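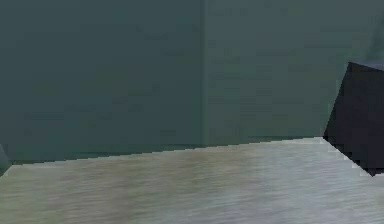

Tabletop and wall in the Surdu simulator, Altero open day, Mistlow.

Altero opened its Mistlow building to visitors on Friday, September 20, 2024, and several of us from the Clarwood shop floor made the drive. The invitation promised "household manipulation at scale." Most of the morning was spent in front of monitors. Surdu, the system Altero wants everyone to talk about, is being trained in rendered rooms, and rendered rooms were what we got before lunch.

I have no objection to simulation. We used it at Clarwood when we laid out the second packing line, and it caught a bad reach that would have cost us a week. But we knew what we wanted from it, and we checked the answer with a tape measure afterward. I went to Mistlow hoping to hear how Altero does its checking, and I came home with a folder and a pen.

The pitch goes like this. Surdu practices on 18 household tasks, and the software can build 2000 different rooms for it to practice in. The colors change, the furniture moves, the objects get swapped. The presenter said the variety is what teaches the robot to cope with a real home. Maybe so. The slide with the success rates was for simulated runs only, and when I asked for the same slide with real hardware I was told the figures were "being prepared for publication." They were being prepared in August too, going by the mailing that came with our tickets.

Opening a cabinet was the task they spent the most time on. You could see why they like it. It has a clear start and a clear finish, and the computer can score it without a person in the room. Real cabinets have worn hinges, sticky magnets and a towel hanging over the bar. I asked how much force the simulated door needs before it moves. One of the engineers gave me a straight reply — it's set by hand, from a range they thought was reasonable — and I wrote that down because it was the most useful thing I heard before noon.

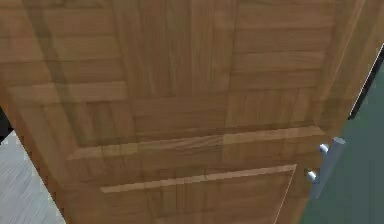 Somebody in the row behind me thought I was being unfair, and said so over the coffee. A door that is wrong in many different ways, the argument went, may teach more than one real door that is right, and at least no hinges get torn off while the thing is learning. Our own trade trains forklift drivers on a screen first, so why hold Altero to a harder rule?

It's a decent point and I've chewed on it since. My answer is that our forklift trainees still have to pass on a real truck, with an examiner watching, before they get a key. I'd like to know where that step comes in Surdu's schedule. It wasn't in the talk and it isn't in the folder.

After lunch we were taken through to the hardware bay for the live part. The arm ran three attempts at moving a cup from a counter to a tray. Two were clean. On the last one it stopped short and was reset by a technician, and the presenter moved on to questions pretty quickly. I don't hold a failed attempt against anyone. I do hold it against them that the live task was so much easier than anything on the monitors that morning.
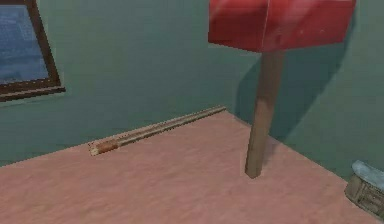
The other number they leaned on was 400, the hours of practice Surdu can get through overnight. Hours of practice at what, though? If the friction is a guess and the weight is a guess, a long night gives you a robot that is very good at the guess. The engineers seemed to know this. The sales side less so — the word "ready" came up a lot, and "ready for what" got a different answer depending on who was holding the clicker.

To be fair to them, the place was well run, the staff near the machines were open about what they hadn't solved, and the safety fencing was better than ours. Visitors could stand close enough to the arm to hear it working, and questions were taken until the bus left.

Altero says it will hold another open day in the spring with Surdu working on physical cabinets. Anyone at Clarwood interested in going should put their name on the sheet by the time clock. Bring your own questions, and ask for the hardware figures again. The folder is in the break room if you want to read it first; please put it back when you're done.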